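3. Materials and Methods

3.1 Participants and recruitment

Participants were adults between twenty and forty-five years of age who trained for recreation at one of two gyms in Wondham. We put a short notice at the front desk of each gym in February and invited interested persons to fill in a screening form. A person could take part if he or she had done resistance training at least once per week in the past half year, had no injury of the lower limb in the same period, and was not using pain medicine regularly. We excluded persons who had run a race in the two weeks before the first visit, as the muscles may still be recovering.

In total 25 persons met these conditions and gave written consent. They were asked to continue their normal meals and sleep, but to avoid massage, cold baths, and any new kind of exercise during the study. Coffee was allowed, except in the two hours before a visit. We did not control the amount of protein in the diet, and we return to this point in the discussion.

3.2 Exercise protocol

The purpose of the protocol was to produce a clear but moderate soreness in the front thigh. We chose stepping down from a box with a slow lowering phase, as this movement needs no special training and loads the muscle while it is getting longer. Each participant completed 300 steps with the same leg leading. The work was divided into sets of 20 repetitions, with one minute of rest between the sets. The other leg served as the control.

The rhythm was given by a metronome. Participants lowered the body during three beats and returned to the top during one beat. When a participant could not follow the rhythm for three steps in a row, the set was stopped and the missing repetitions were added after a longer rest. Holding the handrail with one finger was permitted for balance, but pulling on it was not.

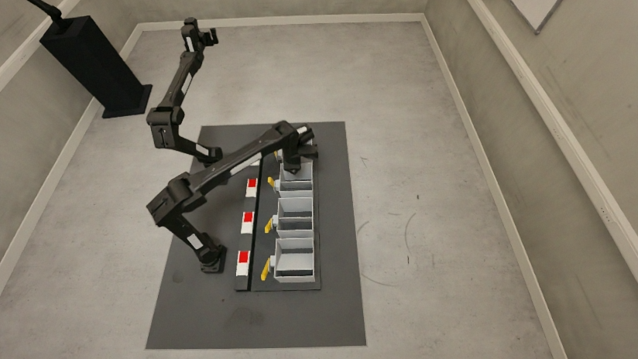 The height of the box was adjusted to the length of the lower leg, so that the knee reached a similar angle in all participants. In an earlier trial of the protocol we had used one fixed height, and the shorter participants reported much stronger soreness than the taller ones. The adjustment made the responses more even, although it did not remove the difference completely.

All exercise was done in the morning, between eight and eleven. After the last set, participants sat for five minutes and then walked slowly on flat ground for another five minutes. They did no stretching. This was decided before the study started, in order to keep the period after exercise the same for everybody.

3.3 Measurement of soreness

Soreness was rated at six time points: before exercise, directly after exercise, and then one, two, three, and five days later. At each time point the participant performed one slow squat to a chair and marked the soreness of each thigh separately on a horizontal line. The left end of the line meant "no soreness at all" and the right end meant "the worst soreness I can imagine". The distance from the left end was measured with a ruler by a person who did not know which leg had exercised.

We also measured tenderness to pressure. A hand-held gauge (Kodell) with a round rubber tip was pressed on three marked points of the thigh. The pressure was increased slowly until the participant said "now", and the value was written down. Two readings were taken at each point and the mean was used. The marks were renewed with a skin pen at every visit, because a small change in the position of the tip can change the reading considerably. 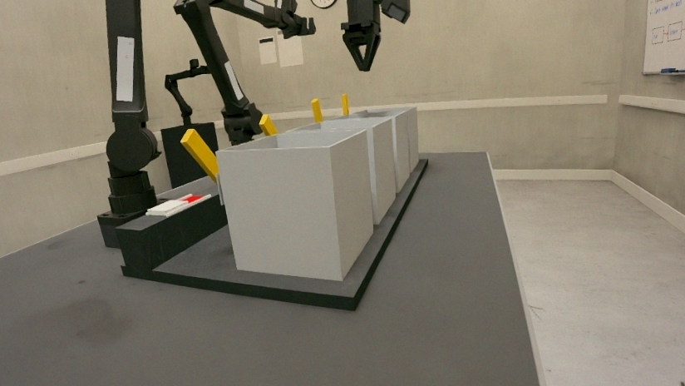 3.4 Measurement of strength and movement

Maximum strength of the knee extensors was tested on a seated dynamometer (Trindade) with the knee bent at a right angle. Participants made three attempts of four seconds each, with a rest of one minute between them, and the highest value was kept. The examiner gave the same words of encouragement in every attempt. The control leg was always tested first, so that possible pain in the exercised leg would not disturb the result.

The range of motion of the knee was measured with the participant lying face down. The heel was moved toward the hip until the first feeling of tightness was reported. We recorded this angle and not the maximum possible angle, which many participants found unpleasant on the second day. 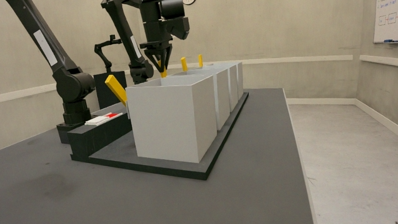
The visits after exercise followed a fixed order: soreness rating, pressure, range of motion, and strength at the end. We kept this order because a maximum contraction can itself change how sore the muscle feels. In the pilot phase the gauge tips, skin pens, and straps were kept together in a drawer, and some visits became longer than planned. For the main study we placed them in open boxes in a row, side by side like the gray open compartments in Figure 1, with the items for the first measurement in the first box. The examiner then worked from one end to the other. With this arrangement a complete visit took less than half an hour, and no measurement was forgotten.

Participants were not shown their earlier results. When they asked, they were told that a full report would be sent after the last visit. We think this is important for the soreness rating, as a person who remembers the mark of yesterday may try to be consistent with it.

Figure 1. Black gripper with a yellow bar below gray open compartments. 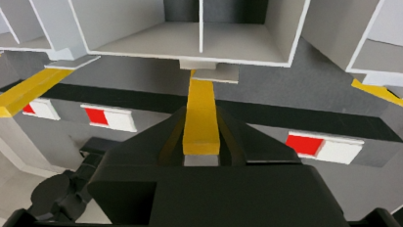 3.5 Statistical analysis

Data were entered twice and compared with the Skasis software. Soreness, pressure, range of motion, and strength were each studied with a mixed model, in which leg and time point were fixed effects and the participant was a random effect. When the interaction between leg and time point was significant, the two legs were compared at each time point with a correction for repeated testing.

A missed visit was treated as missing data, and no value was put in its place. If a participant came more than three hours earlier or later than planned, the visit was kept in the main analysis but removed in a second analysis, to see whether the conclusions stayed the same. The level of significance was set at five percent for all tests. Results are given as means with standard deviations in the text, and the individual curves of soreness are provided in the supplementary material.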